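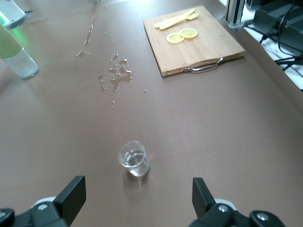

Glass, board and some spilled water on a brown tabletop.

Table Care: Frequently Asked Questions
Rornance Tables, a Mancuso workshop

Most of these came in by email. A few came in by phone, in a tone of voice. Answers are by Marisa Mancuso, who does the finishing and therefore gets the blame.

I spilled water on my table. Is it ruined?
No. Wipe it up. A soft cotton cloth is fine, and so is the sleeve you were going to use anyway. Our standard finish will put up with a puddle through a meal and most of the conversation afterward. Please don't leave one overnight to see what happens. We've seen what happens.

How long can water sit there before I should worry?
Six hours is the limit we test to. After that you may get a pale ring, usually in the spot you look at most.

Do I need coasters?
Under a cold drink in July, yes. Under a small glass of tap water at dinner, suit yourself. Avoid the rubber-backed kind, which can stick to the finish in warm weather and leave a mark worse than the one they were hired to prevent. Cork and felt are both good.

I have a white ring. Now what?
Give it 48 hours before you do anything. Moisture trapped in the finish often works its way out, and you'll be glad you stayed away from the mayonnaise. (Yes, people on the internet use mayonnaise. Your table will smell like a sandwich.) If the ring is still there, rub a little Naven paste wax along the grain with a soft cloth, wait ten minutes and buff. Dark rings are a different matter and need refinishing. Send us a photo in daylight.

Can I cut directly on the table?
You can do it once. Use a board.

Does the cutting board scratch the surface?
The board doesn't. The crumbs under it do, when you drag the thing across the table with a loaf on top. Lift it. If yours has a metal handle on the edge, there's even something to hold on to. Wipe the underside before you set it down, and let a washed board dry standing up somewhere else first. A wet board laid flat traps water where you can't see it.

What about oil or vinegar?
Bottles drip down the side and leave a circle. Oil wipes off with dish soap and warm water. Vinegar should come up right away. Wine we leave to your conscience, but sooner is better.

Which cleaning spray do you recommend?
None of them. One drop of dish soap in a bowl of warm water, a cloth wrung out until it's nearly dry, then a dry cloth. Lemon-scented polish builds up a film that I have to strip off with a scraper, and I charge by the hour.

The light from my window shows every smear.
It does that. Buff with a dry cloth in the direction of the grain, or eat after sunset.

Will the color change?
A bit, in the first year. Move the fruit bowl now and then or you'll have a portrait of it. The Clultwood tops change the most and the painted ones hardly at all.

How much does refinishing cost?
A top up to six feet is $846, pickup not included. November is booked early by people with relatives coming, so call before then.

Does the warranty cover water damage?
It covers the finish lifting or cracking in normal use, and a spilled glass counts as normal use. A houseplant with no saucer doesn't.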